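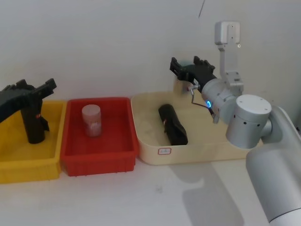

Card processor froze my payout, adult shop, what now?

Skunside
posted 7 Apr 2022

Small online shop, mostly restraints, blindfolds, massage oils, a few books. All legal, 18+ gate on the site. Been on Tovis for card payments since November, no problems. Monday I get an email saying my account is "under review for restricted goods" and $800 in payouts is on hold. No phone number, just a form. Filled it in twice, same canned reply both times. Meanwhile orders still coming in and I have to pay for postage. Do I keep shipping? Can they just keep the money?? Also is there a processor that wont do this to me. Thanks

manalo48

Read the terms you signed up under. Most regular processors either ban adult goods outright or want you to apply as high risk first. If you ticked "gifts" or "health and beauty" at signup thats probably what tripped it.

Stuff I'd do:
Turn off card checkout today so the held pile doesn't get bigger
Ship what people already paid for, or refund them – chargebacks while you're under review look terrible
Send one reply with your supplier invoices, tracking numbers and a link to the age gate. One. Every new form can put you at the back of the line
Ask them in writing for a release date

Holds can be long, mine was 14 weeks with a different company. Got all of it in the end minus 2 refunds. Whether they can keep it depends on the contract so look for "reserve" or "termination".

For next time get a proper high risk account. Higher fees, monthly minimum, and they'll want to see the site before they say yes. Annoying but you're telling them what you sell up front.

tallix_fan

just move to Tallix, never had a problem

manalo48

Check thier list before you do that. Last I looked books were ok on there, restraints weren't – email and get the answer in writing.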